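Ploro Parts Bench: progress report to the Zivetley Fund
Last updated: February

Dear Khadija,

Thank you for your patience with this one. I had promised it to you before the end of January and then the heating went off in the workshop and I found I could type or wear gloves, but not both. We are warm again now, and there is a fair bit to tell you, so I hope you have a cup of tea to hand.

You will remember that when we first wrote to the Fund we asked for £2,000 to set up a proper bench for making small plastic parts, the sort of thing that stops a perfectly good household item from going to the tip. Up to then we had been doing everything on a folding table at the end of the sewing room, and every time a class came in we had to pack up halfway through whatever we were doing. Your grant has changed that, and I don't think a week has passed without one of us saying so.

What the money went on

The biggest single cost was the bench itself. We went back and forth on this for longer than I would like to admit. Aisyah Ngau wanted something we could wipe down easily, and I had my heart set on wood, and in the end the wood won – a butcher-block top in a light colour, thick enough that you can lean on it and press quite hard without it moving. It has picked up a few marks already, and I have decided to be pleased about them. Small parts do show up well against it, particularly the bright ones, and our eyes are not what they were!

After the bench came filament, a second set of hand files, some decent callipers and a run of screws in the sizes we seem to get through fastest. We bought the filament from Goh, who gave us a better price for taking several reels at once. Lime green was the cheapest by a long way, and so a great deal of what we have made this winter is lime green. People have been very good about it. One lady told us her airer had never looked so cheerful.

What we have made

We have finished 104 parts and handed them over, against 243 requests. I know that gap looks large on paper and I would like to explain it a little. A good many requests are for things we can't sensibly make, such as anything that gets very hot, or anything holding up a person's weight. Others turned out to need a screw tightening and no new part at all, and Aisyah sorted those at the door and sent people home happy. The rest are in the queue, and we have been working through it in the order they came in, apart from a few we moved up for people who were really stuck.

Most of what we do is small: clips, feet, caps, knobs, spacers. The ring parts have been the most work by far. A flat disc with a big hole in the middle sounds like the easiest thing in the world, and the outline is, but the screw holes round the face have to land in the right place, and some of them have to be recessed so the screw heads sit down into the plastic. We got through a good deal of green before we were happy. Early ones had holes that came out a shade too tight, and we tried opening them up with a drill, and I would not recommend it. Altering the drawing was slower but far better.

We have also changed how we check things. Every part now gets looked at on the bench before it goes in its envelope, face up first and then turned over, with a screw tried in each of the holes. Aisyah keeps a paper sheet for this, which I have copied into the Gollico folder with the other records in case you would like to see it.
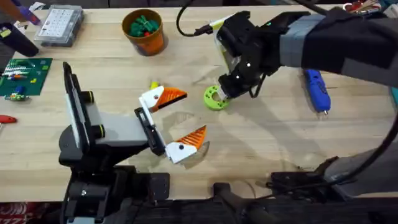
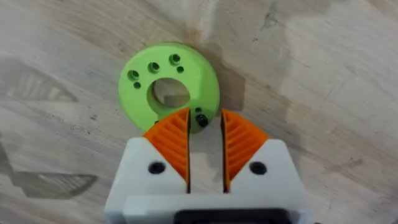 One of the lime-green rings on the bench, with the large hole in the middle and the smaller ones round it.

Next steps and remaining budget

All of the £2,000 is now spent or promised, the last of it on filament that is due in March. We would like to keep the bench going through the summer at the same pace, and Aisyah has worked out that we could do so on a good deal less than we needed to start with, as the large things are bought. I will send her sums separately so that they don't get lost in my rambling.

Between now and Easter we mean to clear the oldest of the waiting requests and write up the ring drawing properly, with the hole sizes noted, so that somebody else could pick it up and make one without ringing me. We should also like to put in some shallow drawers. At the moment the tools and little boxes live along the far edge and sides of the bench, and they do creep inwards as the day goes on, however firmly I push them back.

One small question for you. The form asks for the number of "households reached" and we have been counting requests, and a few households have come to us more than once. Would you like us to go back through the sheets and work it out, or is the request figure good enough for this round? I don't mind either way, but if it is the first I will need until the middle of March.

Do come and see us when you are next over this way. Mornings are best, before ten, when the kettle is free.

With very warm wishes from all of us at Ploro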